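3. Materials and methods

3.1 Joints in work surfaces as a cleaning problem

Most guidance on cleaning shared work surfaces treats the surface as a single continuous area. In practice, benches in teaching kitchens, clinics and workshops are nearly always made up from more than one panel, and the panels meet in joints. Earlier work has tended to sample the open face of the bench and leave the joints out, partly for the practical reason that a standard swab template won't sit flat over a gap. The result is a body of data that describes the easy part of the bench well and says little about the rest.

We were interested in how much residue stays in the joint after an ordinary wipe-down, and whether the direction of wiping relative to the joint makes any difference. Cleaning staff are commonly taught to wipe in an S-shape from the far edge to the near edge. Where a joint runs front to back, this means the cloth crosses it many times. Where a joint runs side to side, the cloth mostly travels along it. We could find no published comparison of the two.

3.2 Sites

Sampling was carried out at two sites, referred to here as Kragh and Ider after the buildings they occupy. Kragh is a community teaching kitchen used for evening classes and for a weekday lunch program. Ider is a shared craft workshop where the benches are used mainly for paper, fabric and glue work. Both sites agreed to keep their normal cleaning routines during the study, apart from the wipe-downs done by the research team.

The sites were chosen because they differ in the kind of soil that reaches the bench. At Kragh the residue is mostly starch, fat and sugar. At Ider it is mostly fibre, dried adhesive and chalk dust. Neither site had replaced its benches in the year before sampling began in July. Minor repairs had been made at Ider, where the sealant in several joints had been scraped out and renewed, and those joints were left out of the study.

3.3 Selection and classing of joints

A total of 56 joints were inspected across the two sites. Six were excluded, either for the renewed sealant mentioned above or because a fixed appliance prevented a full wipe stroke. The remaining 50 were included.

Joints were classed by form. A butt joint was one in which two panels of the same finish met at the same height with no strip or moulding over the gap. A covered joint had a strip of metal or plastic fixed over it. A stepped joint was one in which a height difference could be felt by drawing a fingernail across. Where a joint changed form along its length, it was classed by the form at the sampling point. Classing was done by two members of the team working separately, and disagreements were settled by a second look at the bench together.

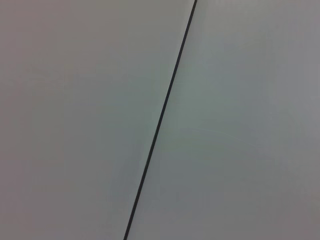 Figure 1. Thin, dark seam between two matching pale grey surfaces.

Each joint was also given an orientation, recorded from the position in which a person would normally stand to clean the bench. Joints within 30 degrees of the line running away from the cleaner were recorded as front to back, and joints within 30 degrees of the line running across in front of the cleaner were recorded as side to side. Anything between was recorded as oblique. On island benches, which can be cleaned from either side, we asked staff which side they usually worked from and used that.

Gap width was measured with feeler gauges at the sampling point. The smallest gauge that would not enter was taken as the upper limit. We didn't attempt to measure depth, as most joints contained some old sealant or compacted soil, and any probe stiff enough to reach the bottom would have disturbed the material we wanted to sample.

3.4 Soil preparation

Two test soils were prepared. The kitchen soil was a paste of wheat flour, canola oil, sugar and water, tinted with a food-grade tracer dye that glows under ultraviolet light. The workshop soil was a mix of powdered chalk, short cotton fibre and diluted white glue, with the same tracer. Both were made fresh each morning and kept covered until use.

The kitchen soil was used only at Kragh and the workshop soil only at Ider. We considered crossing them, so that each soil was tested at both sites, but the kitchen manager was not willing to have glue on a food bench and we thought this a fair objection. The comparison between soils is therefore also a comparison between sites, and readers should keep this in mind when looking at the results.

Soil was spread over a patch centred on the joint using a flexible card, with a light paper mask to keep the edges straight. The patch was left to stand for 20 minutes at Kragh and 40 minutes at Ider. The longer time at Ider reflects what users told us about their habits: glue is seldom wiped up straight away, and a bench will often sit through a tea break before anyone gets to it.

3.5 Cleaning procedure

Two cloths were compared. The first was a Joko knitted cloth and the second an Ivero flat-weave cloth, both bought from the ordinary supplier used by the sites. Cloths were laundered once before use without fabric softener, then dried flat. Each cloth was used for a single patch and then bagged.

The cloth was folded in quarters and wetted with a measured volume of neutral detergent solution. The cleaner made a set number of overlapping strokes in the assigned direction, turned the cloth to a clean face, and repeated the strokes. No scrubbing with a fingertip or the corner of the cloth was allowed. Several cleaners told us afterwards that this felt unnatural – most would normally work a fingernail along the joint through the cloth if they could see something in it.

Stroke direction was assigned from a list drawn up before sampling began. Each joint was cleaned once with strokes across it and once with strokes along it, on separate visits, with a full wash and rinse by the team in between. The order was varied so that neither direction was always first. Pressure was not controlled. We tried a weighted block in early trials, but it bridged the stepped joints and left soil behind that any hand would have picked up, so it was dropped.

3.6 Residue scoring

After cleaning, the bench was left to air dry. Room lights were turned down and the patch was viewed under an ultraviolet lamp held at a fixed height on a stand. Residue in the joint and residue on the open face were scored separately, each on a five-point scale from none visible to continuous. The scorer did not know which cloth or direction had been used.

The scale is a coarse one. We chose it over image analysis because glare from polished panels varied a good deal between benches, and trial measurements taken from photographs changed more with the angle of the lamp than with the amount of soil. A person moving their head slightly can tell a reflection from a deposit without much trouble. Scoring was repeated by a second scorer on every fifth patch.

Joints were also lifted with a fine moistened brush after scoring, and the liquid collected for weighing once dry. This worked tolerably well for open joints. For the tightest ones the bristles couldn't get in, and the brush only gathered what was sitting at the lip. Weights from those joints are reported but weren't used in the main comparison.

3.7 Treatment of data

Scores were compared within each joint, with every joint serving as its own control for stroke direction. Cloth type was compared between joints. Oblique joints were kept in the overall figures but left out of the direction comparison by orientation, as there were too few of them to say anything useful.

Where a patch had been disturbed before scoring, for instance by a dripping tap or someone leaning on the bench, it was marked as lost and repeated on a later visit. Lost patches were more common at Kragh, where sampling had to be fitted in between lunch service and the first evening class. At Ider we generally had the benches to ourselves until 4 pm.

3.8 Limits of the method

Some limits should be stated before the results. The tracer dye follows the wet part of the soil and may travel further into a joint than the solids do, so a high score doesn't always mean a large amount of material. The soils were fresh, whereas much of what is found in a working bench has built up over months and hardened. The cleaners also knew they were being watched, and probably took more care than they would at the end of a shift.

We also can't say anything about microbial load. Residue in a joint is a reasonable thing to want removed for its own sake, and it is what cleaning staff are asked to deal with, but the link between visible residue and contamination would need culture work that was outside the scope of this project. Swabs were taken from a small number of joints at Kragh and have been frozen for later analysis.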